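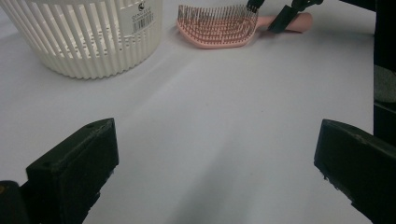 White tabletop, soft light. April 2021.

I went to see Ji-hoon Kwak's show at the Kilby in Marnden, and I've been putting off writing it up. The Kilby is small: two rooms and a corridor, with a desk at the front where you give your name and get waved in. The show is called Uststead, after the village where Kwak spent a few summers with an aunt. I've never been there and the wall text doesn't say much about it.

There are six large drawings in the first room, all charcoal on paper, pinned straight to the wall with no glass. They show fields, or what I took to be fields. Kwak draws a line, rubs most of it out, and draws it again slightly lower. From the doorway they look nearly blank. Up close you can see how much work went into getting them that way. I liked the third one best. It has a ditch running through it, and the ditch is the only part he left alone.

The corridor has a sound piece by Byung-chul Yoo, who shares the bill even though his name is in smaller type on the poster. It's called Do, as in the first note of the scale. One voice holds that note, stops, and starts again a little off. The loop is five minutes long. I stayed for two rounds and then it started to bother me, so I moved on. A woman behind me sat down on the floor and was still there when I left.
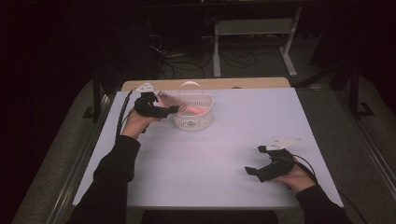

The second room is harder to talk about. It has three low plinths with folded paper on them, and the folds are so shallow that you have to crouch to see them. The overhead lights were on full, which flattened everything. I'd have turned off half of them and let the window do the rest. Yoo's recording also leaks in from the corridor, and I couldn't decide if that was planned. The handout treats the two artists separately, so I'm guessing it wasn't. 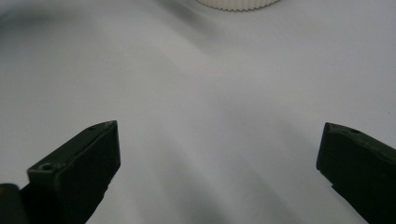
Kwak's best idea in the folded pieces is leaving the middle alone. Everything happens near the edges of the sheet – a crease, a smudge, a corner turned up – and the rest is bare. I've tried this in my own drawings and always lose my nerve and fill it in. It's easier to see with ordinary things. Take the two dark shapes coming up from the bottom in the photo, with the wide pale gap between them. I look at the gap first and the shapes second, and his sheets work on me the same way.

The handout costs nothing and has a decent essay in it, though the print is tiny. The show stays up until August. If you go, do the drawings first and save the corridor for the way out.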